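Gulet week or land tour for a first trip? Plekar vs Giverach

4 min read
Last updated: August

Oğuzhan Sönmez

Hi all, hoping someone has done one of these recently. My wife and I plus my mother (she's 71, walks fine, hates ladders) are trying to pick between two trips along the Turkish coast and going round in circles.

Option one is the Plekar boat week. Seven nights on a gulet, sixteen passengers max, leaves on a Monday, all meals on board, swim stops every day. Option two is Giverach, who do a coach and small hotel thing, eight nights, two or three nights in each town, breakfast plus four dinners. Prices come out close enough once you add lunches that it isn't the money.

What I can't work out:

– how much time you really get on shore with the boat. The itinerary says "free time in port" and thats it
– whether the cabins are ok for somebody who wakes up a lot at night
– if the coach days are as long as they look on the map
– what the extras are. Plekar mention a port fee of 30 euros per person, Giverach don't mention anything, which worries me more

We'd be going late September if that changes anything. Also not big drinkers so the bar tab isn't an issue. Thanks in advance, and sorry if this has been asked a hundred times, the search on here gave me mostly threads about ferries.

Erhan Akgül

Did the Plekar one two years ago and the Giverach one last fall with my in-laws so I can answer most of this. Typing on a lunch break so forgive the mess.

Shore time first. Less than you'd hope. We had two proper afternoons in port and one evening, the rest was bays. Beautiful bays, but if your mother wants to wander round shops and drink tea and look at old stones the boat will frustrate her. The ruins stop was an hour and a half including the walk up, and it's a steep walk, loose gravel. She'd want real shoes.

Ladders: there's one to get in and out of the sea, metal, narrow, gets slippery. And you board by a plank off the back in most harbors. Crew will hold a hand but it moves. Someone in our group just stayed on board in two of the ports because she didn't like the plank. Ask them which boat you're getting, they have more than one and the steps down to the cabins are not the same on each.

Cabins are small. Ours had a double bed against the wall on one side so the inside person climbs over the outside person. AC only ran until 11 pm on ours. In late September we didn't need it, lots of people slept up on deck on the cushions. Noise wise – pumps, somebody's toilet, the anchor chain at 6 am. If you're a light sleeper bring earplugs. Bring two pairs, I lost one overboard.

Pack soft bags, no hard suitcases, there is nowhere to put them. You'll wear a quarter of what you bring.
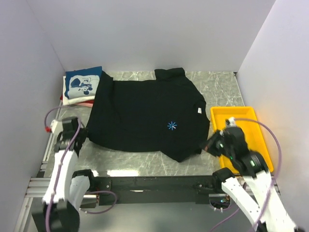 How long are the driving days on the Giverach tour?

Two of them are long, the other three are short hops. The worst is the fourth day, 207 km on the map but a lot of it is coast road with bends, and with the lunch stop and a photo stop it took us from 8:30 until nearly four. The second long one is the last full day and that's mostly highway so you can sleep. The seats recline a bit. There's no toilet on the coach but the driver stops whenever anyone asks.

Hotels were better than I expected. Family places, twelve to twenty rooms. The one in Uçar was the favorite, up the hill behind the harbor, breakfast on the roof with eggs done to order and more kinds of jam than I could get through. No elevator there so ask for a ground floor room when you book, they only have three and they go fast. The hotel at the second stop is on a main road, ask for the back.

Extras on Giverach: entrance fees are NOT included, they tell you that in the pdf they send after the deposit and not before. We paid just under 100 euros each over the whole trip and we went into everything. Tips for driver and guide on top. On Plekar it's the port fee, drinks, and a crew tip in an envelope on the last night. They say optional, everyone did it.

Weather late September was lovely, water warm, one day of wind on the boat week when we stayed in the same bay until the afternoon and a couple of people were sick. Ginger tablets, take them before and not after.

For the three of you I'd do the land tour and book a day boat from Uçar harbor on the free day. Leaves at 10, back by 5, fish lunch, three swim stops. You get the nice part of the boat and sleep in a bed that stays still. Book it the evening before straight from the captains, the hotel desk adds a bit.

One more thing, Giverach give you a guide phone number that ends 931, save it before you land. The airport pickup sign was tiny and we walked past it twice.

marble_cove

Go for the boat!! Best week of my life, food was incredible, we cried when we got off. Your mom will be fine, my aunt did it with a new knee. Can't help with the other one, never used them.

If you do the boat get a cabin at the front if you can – further from the engine. Not sure if Plekar let you choose but Sternon did when we went with them and it was free, you just had to email early.

Oğuzhan Sönmez

Thank you both, really useful. Showed it to my mother and she read the part about the plank and put the brochure down. So looks like Giverach plus the day boat. Have emailed them about a ground floor room in Uçar and asked for the entrance fee list before we pay the depsoit, will post what they say. Erhan do you remember if the day boat had shade? She burns easily.

Erhan Akgül

Yes, canopy over most of the back deck, front is all sun mattresses. Get there by 9:30 and take the bench on the left side, it keeps the shade until after lunch. Take a hat anyway.

Contact us | Community rules | © Sternon Travel Community | Back to top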